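The Slow Work Behind a Steady Robot Hand

At Hulura, the setup for a flower-handling cell begins in an ordinary office, with desks, monitors and a delivery box still waiting at the end of a table. The machine itself, a two-armed unit called Wemska, goes to a packing house in Warton. Its hands are tuned from recordings of people doing the job.

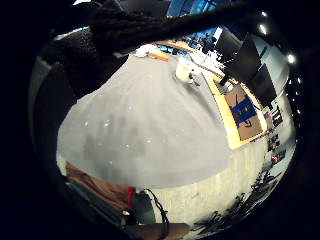
Close quarters at the table, with a cardboard box at the far side.

The cameras come first. Each lens is wiped, plugged in and left running for 4 minutes before anyone checks the picture. Then the clocks are matched. A lag of 60 milliseconds is enough to make Wemska close its fingers late, and stems get bent.

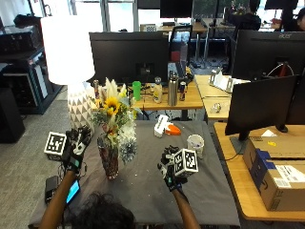 Calibration takes up most of a morning at Hulura. The software, Saludo, needs to know where each hand is before it can make sense of the fingers. The wearer holds up a marked white cube in each glove, one higher than the other, with the flowers standing on the gray cloth between the lamp and the near edge. Saludo wants 200 clean readings per hand. If it gets fewer, the cables are reseated and the count starts over.

Once the readings pass, the bouquet work can begin. A full set is 100 reaches, and the cell in Warton is updated on Sunday, when the packing line is down.
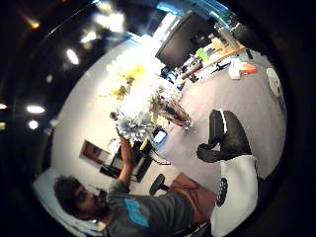

An arm goes up toward the bouquet, seen from the glove side.

Upkeep is mostly cables. The connectors at the wrist loosen first, and Hulura keeps spares in a drawer by the door. The finger pads on Wemska are changed every February.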